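Home | Getting Started | Recording | Review | Export | Back to top

4. Recording Demonstrations with Cluvel

This section covers recording a batch of demonstrations on the Wolla tabletop station. Finish arm calibration (section 3) first. If you have moved the overhead camera since the last calibration, do it again before you record anything.

4.1 Before you start

1. Clear the table and wipe it down. Crumbs and tape residue show up in the overhead view.
2. Turn on the arm controller, then open Cluvel on the station computer.
3. Wait for the status line to read READY. If it still reads HOMING after 38 seconds, press Stop, check that nothing is blocking the arm, and try again.
4. Select the task from the list. The kitchen set is listed under Fashola.
5. Check free disk space. A full Fashola batch is 127 episodes.

CAUTION: Keep hands and sleeves off the table whenever the arm is enabled. The Pause button holds the arm in position but does not cut power to it.

4.2 Laying out the objects

1. Put out the objects on the task card. Extra items from the same set may stay on the table as clutter.
2. Change the layout between episodes. Turn the dishes, lay a cup on its side, put a piece of food in a different container. Small shifts of an inch or so are not enough.
3. Leave the gripper a clear way in to the target object. Other objects can be partly hidden by the arm.
4. Press Snapshot to save the starting layout. 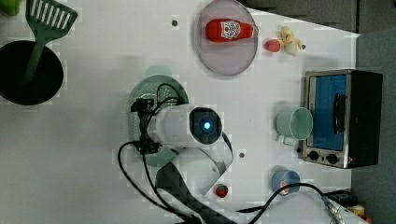

5. Compare the snapshot with the last few in the side panel. If the target is in the same spot each time, move it. A model trained on a batch like that tends to learn the spot and ignore the object.
6. Type the instruction for the episode. Use plain words, as you would to a person: "put the strawberry on the plate." Name only objects that are on the table.

Note: Check where the gripper cables lie before each episode. They may rest on the table, but they must not be hooked around a handle or under a dish.

4.3 Recording an episode

1. Hold the leader handle in a neutral position and press the foot pedal once. Recording starts after 2 beeps.
2. Do the task at a steady pace. Do not stop in midair to think – long pauses are recorded along with everything else.
3. If you miss a grasp, back off and try again in the same episode. Recoveries are useful.
4. When the task is done, open the gripper, raise the arm clear of the objects, and press the pedal again.
5. Mark the episode Good, Recovered or Discard.

CAUTION: Do not push down on the table with the gripper closed. Error 311 means the wrist has gone over its force limit. Release the handle, clear the error in Cluvel, and mark the episode Discard.

4.4 Ending the batch

1. Park the arm and disable it before you collect the objects.
2. Open Review and play back every episode marked Recovered.
3. Press Send to Flellow. Leave the station on until the upload bar closes – a broken upload has to be sent again from the first episode.

If the episode count in Flellow is lower than the count in Cluvel, see section 7.2.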